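Vormachen statt programmieren: Sprechnotizen zum Vortrag, Darcy Beaulieu

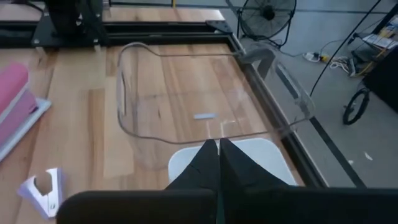
Seite 4 von 11

Zuerst das Bild stehen lassen, dann reden. Blick vom Handgelenk: die beiden Finger am weißen Pad, dahinter die durchsichtige Acrylplatte. Auf die hellen Kanten zeigen, viel mehr gibt das Material der Kamera nicht.

Aufgabe bei Skasine: Acrylteil greifen und umsetzen. Zwei Wege nennen.
Von Hand führen: Arm weich schalten, Bewegung vormachen. Kräfte kommen gut heraus, aber die eigene Hand gerät leicht ins Bild.
Fernsteuern: Bediener sieht nur, was der Arm sieht. Langsamer, Daten sauberer.

Zahlen: 265 Vorführungen von Hand, 109 ferngesteuert. Einarbeitung am Steuergerät 45 Minuten pro Person.

Falls die Frage nach Tanine kommt: nur Aufzeichnung, kein Training. Training läuft bei Romaniuk.

Fehlversuche ansprechen. Wir behalten sie und markieren sie einzeln.

Weiter zu Seite 5, Kraftverlauf beim Greifen. Wasser trinken.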